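The Odds Bin: a Gallery of Small Things

Petley Sorting Room, page updated 9 January 2025

I was asked to write a page about our odds bin, and I said I would as long as I didn't have to call it a treasure trove. It is a grey bin with small things in it. People who have never had to find anything in one tend to be very fond of the idea.
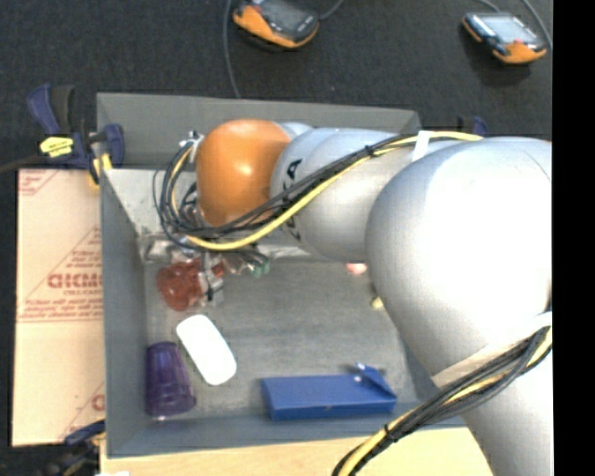 The theory goes back to a booklet called The Jirance Method, which someone left in our kitchen in September and which has caused more arguments than the heating. It says that every household has a core of small loose objects that belong to no room, and that these should be gathered in one open container and dealt with by type. Fine. My trouble is with the word "type". Is a cup a kitchen thing, a picnic thing or a plastic thing? The booklet has four headings and a cup fits under three of them.

I have my doubts about the numbers as well. The booklet claims the ordinary home holds 1,871 small loose objects. Not nearly two thousand, mind you, but 1,871, as if somebody had been round every house in the country with a clipboard. I'd like to know whether a pack of drawing pins is one object or 80.

Still, the bin exists and so does the page, so a few remarks on what goes in and what ought not to.

Cups. Red ones, clear ones, the sort you can half see through. They won't stand up in a mixed bin for long, and once a cup is on its side it starts collecting whatever is smaller than itself. My view is that cups should be stacked and kept somewhere else. I have been outvoted on this twice.

Anything in shiny clear wrapping. The wrapping catches the light, so you look at that and miss what it's round. Some people here want it taken off at the door. I would leave it on until you know what you've got, as half of these items mean nothing without the label.

Green things. I mention them only because the Jirance booklet suggests sorting by colour as a "gentle first pass". We tried it for an afternoon. You end up with a heap of green things, and you know no more about them than you did before lunch.

Lids. A lid without its pot should be given a month. I'm told this is harsh. The Clurnus people, who run a similar room two streets over, keep theirs for a year and have a shelf of them to show for it.

The bin itself. Grey, oblong, open at the top. I was sold a set of Wannasri trays with little dividers to go inside, and they lasted until the first object that was longer than a divider. A plain bin is easier to wipe and you can tip it out. It does mean things lie on top of one another, and the one you want will be underneath, but the trays had that problem too and cost more.

How full is too full. If you can't see any of the floor of the bin, stop adding to it. The booklet says a container may be filled "to the point of comfort" – whose comfort, it doesn't say.

Cables and leads. They don't belong in with the small things at all. One loose lead will hook everything near it and come out with half the contents attached. Coil them, put a tie round them and give them a box of their own.

Visitors sometimes ask whether any of this makes a difference. We have put some 1,000 objects through the bin so far, and I can say that they are now in other places. Whether those places are better I leave to the people who have to open the cupboards.

If you want to bring things in, please don't sort them first. We'll only disagree with how you did it.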